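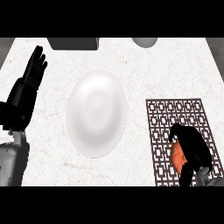 White marble tabletop with faint gray and light brown veining (computer rendering).

Open day at the Bramex stone yard, Amelthorpe

June 17, 2024

I have been pricing a kitchen counter since winter and trust the stone trade a little less with every quote, so I went to the Bramex open day with a tape measure and a bad attitude. The invitation promised a tour of the cutting hall, a talk on caring for marble, and "exclusive visitor pricing." I got the first two.

The yard is at the far end of Amelthorpe, past the bus garage, and the parking is on gravel. You sign in at a trailer and get a badge, a hard hat and a pair of foam earplugs. They let in 31 people per tour. Mine was mostly couples, plus a few people who knew far more than the guide and wanted that noted.

The slab store comes first. It is a big unheated shed with the stone standing on edge in racks, and I will admit it is a handsome sight. Less handsome is the labeling. Every slab has a trade name, and the trade names tell you next to nothing. "Hallora" turned out to cover three different stones, two of them marble and one a dolomite, grouped together because they are all white and sell to the same people. I asked how a buyer was supposed to know which was which. The answer was that the sales team would be happy to advise. I asked if it was on the tag. It was not on the tag.

This matters more than it sounds. Some dolomites stand up to lemon juice a bit better than a typical marble, and some barely do. If you are paying by the square foot for one of them, you should be able to read what it is.

The cutting hall was the best part. There is a bridge saw with water pouring over the blade, and behind that a line where the edges get polished through finer and finer pads. It is very loud and everything near it is coated in gray paste. A worker pointed out a crack in a slab that I could not see until he wet the surface, and then I could see nothing else. He marked it with a wax pencil and the sink cutout was moved to swallow it. That was the most useful thing I learned all day and it was not in the brochure: ask where the cutouts fall, and ask to see your slab wet.

I also asked about waste. The guide said "we use 100 percent of the stone." In the yard out back there is a dumpster full of offcuts. When somebody brought this up, "use" was widened to include crushing it for driveways, which a different company does, when it gets picked up.

Then the talk. Fourteen slides on sealing, and the message of most of them was that you should buy Kivi, a sealer that happens to be sold at the front desk. The demonstration went like this. Coffee was dripped onto two tiles, one treated and one bare. After a few minutes both were wiped, and the bare one had a stain. Fine. But coffee is a stain, and what ruins most marble counters is etching, the dull spot acid leaves behind, and no ordinary sealer stops that. I waited for vinegar to appear. It did not appear. A woman in the second row asked for it and was told there was none in the building, although we had been served salad dressing at lunch.

To be fair, the speaker did say when pushed that acid would mark the stone "over time." My mother's pastry slab says it takes one evening and half a lime. I still like that slab very much. I would just like the people selling the stuff to talk about it the way people who own it do.

As for the visitor pricing, the sample slab I liked was tagged at 2106 before cutting, polishing, delivery and fitting. I had written down the price of the same slab from their website the week before. It was the same price. The desk explained that the discount applies to orders placed by the end of August, on selected colors, and that mine was not a selected color.

Would I go again? For the cutting hall, yes, and the lunch was decent. Wear old shoes. Bring your own lime and ask for an offcut to take home; they gave me one without any fuss, a palm-sized piece with one polished face, and it is sitting by my sink now with a wet tea bag on it.

I have not ordered anything.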